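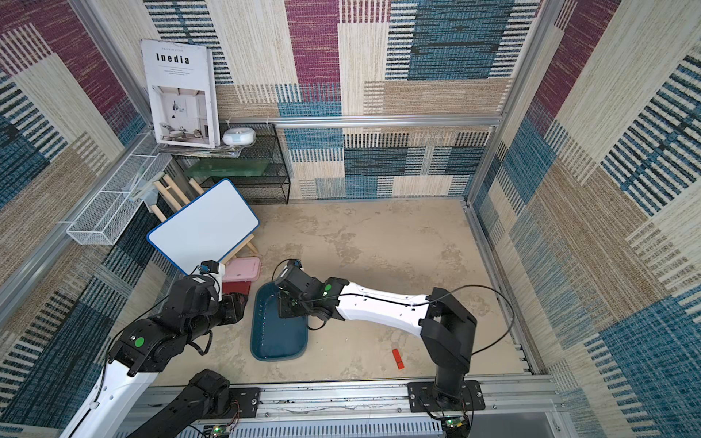 Figure 3. Two-arm booth at the Naddale site, right gripper over the blue tray. Both arms carry a small camera at the gripper.

4.2 Equipment planning and budget

We planned the purchase in November, before the task list was final. A mistake in hindsight, but the quote was going to expire. Total approved for one booth: $3000, arms not included. The arms came under a separate line (see 4.3) and are left out of every figure below unless stated.

Three quotes were requested for the frame, rail, base plates and fabric panels. Kelanska quoted $2470 for the full set, delivered, cut to length. Manninen quoted $1358 for frame and rail only, panels and plates to be sourced by us. Grurnesetti did not quote on the panels and was dropped at this stage. We took the Manninen offer. Cheaper on paper. Plates then had to be redrawn once, hole spacing did not match the rail slots, and the time lost is not in the budget table because we did not log it.

Lesson for the next booth — ask for the plate drawing before signing, not after.

Mounting. Arms sit on black metal plates on an aluminum rail along the front edge of the booth (Figure 3). A rail costs more than a fixed bench mount. We kept it because reach requirements change with the task set, and moving a plate is cheaper than building a second bench. Anyone planning for a single task, fixed, should skip the rail and put the money in spare grippers.

Cameras. One small camera on top of each gripper. These were budgeted as consumables, same line as cables. Reviewers of the internal plan objected, wanted them under capital. We still think consumables is right: the wrist camera is the part closest to the work, and for tasks with water, such as the tray task in Figure 3, we expect to replace them sooner than anything else on the arm. Spares ordered with the first batch. Cable was under-ordered. Long runs are needed from the wrist back to the base with slack for the full bend of the arm, and the first order assumed straight runs. Second order placed at a worse price.

Props. Usually forgotten in planning and it should not be. Household and office items (trays, lidded boxes, baskets, a magazine, a small easel with a dry-erase board) were bought from ordinary stores and charged to a single line of $95. That line ran out first. Props get swapped more often than any hardware, and receipts are small and many, so the admin time per dollar is high. We reccomend one prepaid card per booth and a monthly reconciliation instead of item by item approval.

Wall panels. Patterned fabric, all three walls. Plain panels were the cheaper option in both quotes that listed them. We paid the difference on purpose, we wanted a busy background for the visual policy and did not want to buy the booth twice. Panels should be ordered with the frame so they arrive together, ours did not.

Water. Tasks with a filled tray change the plan in ways the quote does not show. Electronics near the front edge, including the small circuit boards below the mounts, need to be considered when the tray position is chosen. We set no budget for covers. The next plan has a line for them — amount still open.

What we would change. Order of purchase, mainly. Task list first, then props, then reach check with the props laid out on the floor of a taped outline, then rail length, then quotes. We did nearly the reverse. The $3000 cap was workable for the booth itself but left no margin for the redrawn plates or the second cable order, both of which had to be moved to the maintenance account. A booth of this kind should carry a reserve line from the start, and the reserve should not be open to props.

Delivery times are not reported. Two suppliers shipped in parts and the dates we have are invoice dates, so a comparision would not mean much. Costs for the arms, controllers and the workstation follow in 4.3. Prices as of Friday, December 2, 2022, before tax.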